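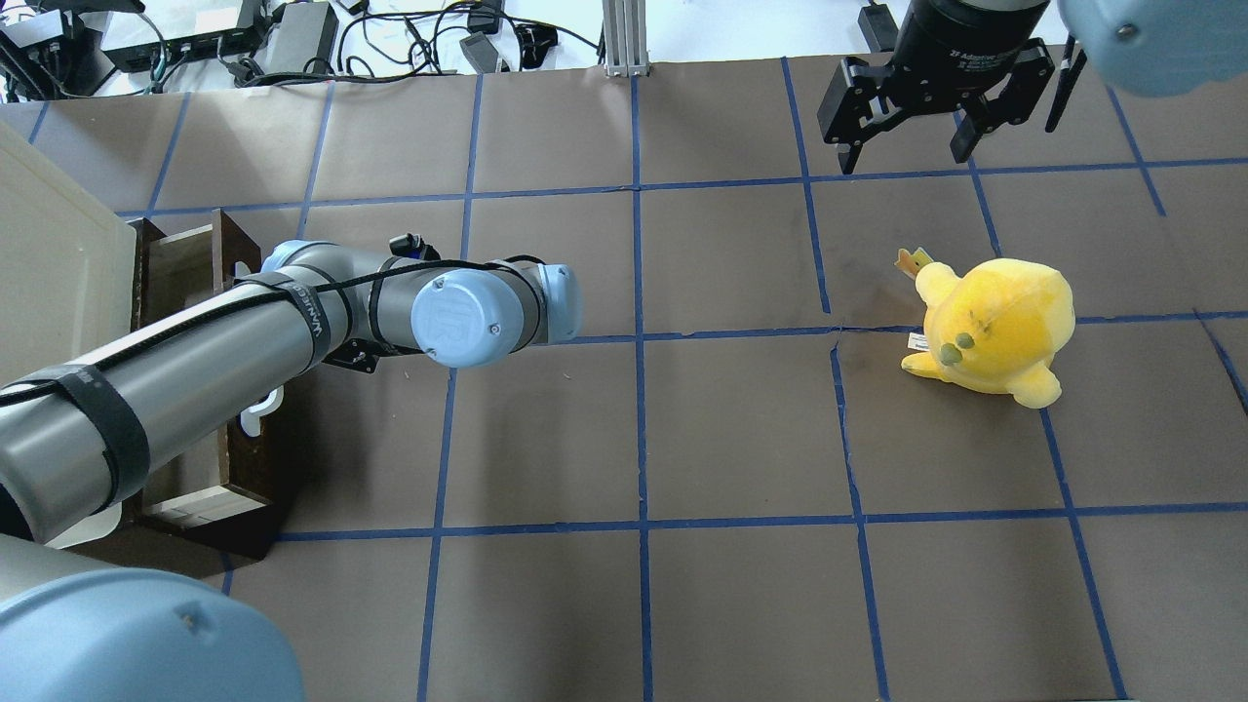 "It'll go in the box this time," said Mārtiņš Kütt, who had said so at 12 and again at four.

I kept my coat on. The club had one evening left before the Rendow heats, and all it had to show was 40 pages of notes and a yellow plush toy they called Zhong.

"Which square is it in?" I asked.

"Most of it's in one. It's over the line a bit."

"And the program thinks?"

He looked at his laptop -- a long look, for a short answer. "The program thinks it's in the one next door."

In June I had signed for 1,130 pounds on the strength of a talk about grids. I could have picked the thing up myself and been home for tea.

"Run it, then," I said.

Mārtiņš pressed the key and stepped back further than I liked.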